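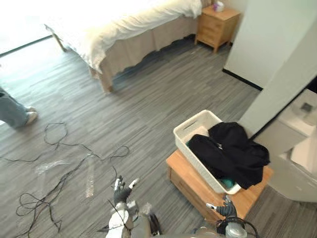 *Bedroom floor, window light.*

Fri 17 October

Quick one as I've got a train in an hour and haven't packed.

Finished Nallard last night. Finally. Started it in June, got stuck on the lighthouse bit, sulked, went off and played other things, came back two weeks ago and couldn't remember what any of the buttons did. Died in the tutorial area to a crab. A crab!

For anyone who missed it the first time (so, everyone) Nallard is a hovercraft game from Foltetti, the same lot who did the two Katsaros racers. Except you don't race. You deliver post. Across a flooded county, in the fog, with people shooting at you now and then for reasons the game never really gets round to. I bought it second hand at the market in Drondstead for less than the price of a sandwich, no manual, somebody's old save still on it with 27 hours on the clock. Felt a bit rude deleting that. Did it anyway.

Good things, in no order:

- the handling. You slide everywhere. Turning is something you have to start thinking about well before the corner, and when you get a run of bends right it's lovely
- the radio. Other posties chatting on it, moaning about their knees mostly
- the fog, which I'm sure is there because the machine couldn't draw any further than that, but it works. Church towers coming up out of nothing
- you can upgrade the horn. Four times. No effect on anything

Bad things. The map is awful, you can't zoom it and the place names overlap so half the villages look like one long Welsh one. Saving only at depots. The shooting feels like it was put in the week before it went out, you've got one gun, it points forwards, and the hovercraft is hardly ever going forwards. And the lighthouse mission, which I will be cross about for ever. Eleven parcels, tide coming in, and if you drop a single one it makes you sit through the whole harbour master speech again. I can do it from memory now. Did it for Signe over dinner, with the voice. She asked me to stop.

She's the one who got me past it in the end, mind. Signe Kjærgaard, for new readers, is my flatmate and far better at games than me though she says she doesn't like them. Took the pad, ignored the channel completely and went over the sandbank sideways with the engine off. Didn't know you could do that. I've been going round by the channel for months like a mug.

Final score 198 parcels out of 238. I'm not going back for the rest. Well. There's a gold hovercraft if you get them all, and I had a look at where the missing ones are and a lot of them are just up in the north marsh, so maybe one evening.

The ending I won't spoil, only that it's short and there's a dog in it and I was more upset than I expected at one in the morning.

Next up is probably the second Katsaros, the one with the snow. Had a go at it years ago at a cousins house and remember the ice cave track and nothing else. If anyone has a copy that isn't scratched to bits let me know, the only one I've found online is "disc only, plays mostly fine" and I don't love that mostly.

Comments are working again by teh way. I'd switched them off after around 1,000 adverts for roof cleaning turned up overnight. Right, packing. Where's my charger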